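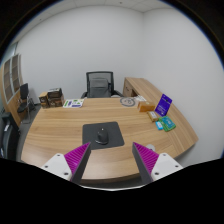
3.2 Mouse position and the use of the desk surface

Most work on desk layout treats the mouse as if it stays where the mouse pad is. At the Jerthorpe office this did not hold. The pads tended to stay near the front of the desk, facing the chair, while the mouse was often left somewhere else on the wood. We therefore coded the pad and the mouse as two separate items, and we use the pad, not the mouse, as the reference point for all distances in this section.

The desks are of one type, with a wood-grain top and a front edge that bows outward in a wide arc. On a straight desk, distance from the front edge is easy to define. On a curved one it changes with every step to the left or right, and an item can be close to the edge and still be a long reach from the chair. We measured from the center of the pad to the center of the mouse, and noted the side separately.

Three codes were used. "On pad" means that the whole mouse rests on the pad. "Partly on" means that it overlaps the edge of the pad. "Off pad" means that there is bare desk between the two. In Figure 4, the upper picture is coded on pad, with the mouse in the middle of the pad. The lower one is coded off pad, left: the mouse lies at an angle on the wood, between the pad and the left edge of the desk.

Items stored toward the back were coded as background. For the desk in Figure 4 these include the two cardboard boxes on the left and the printed sheet beside them. Background items were included in the measure of covered surface but not in the measure of working area – a choice we return to in Section 5.

Figure 4. Mouse on the pad (upper) and to the left of the pad (lower), same desk. The boxes and the printed sheet are coded as background in both.

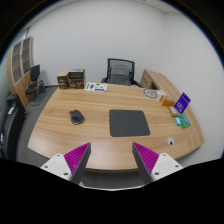 Department of Workplace Studies, Trindade Institute

The sample covers 26 desks, with 74 observations made over April. In 29 of these the mouse was coded off pad. We did not ask staff to explain where they had left it, and the codes say nothing about which hand they use. A mouse found to the left of the pad may have been used there, or it may have been pushed aside to make room for paper. A single picture cannot separate the two.

Coding was done by Venla Ahonen and Heloísa Siqueira, working apart. They disagreed mainly over "partly on", where the pad and the mouse are close in color and the border is hard to find. These cases were looked at again with the brightness raised, and the stricter code was kept if doubt remained. The angle of the mouse was written down as straight or tilted only. An earlier attempt to record it in degrees, made during the Flostelholm pilot, gave values that could not be repeated.

Chairs were noted but not measured. Their height and distance from the desk are taken up in Section 3.3, together with the position of the armrests.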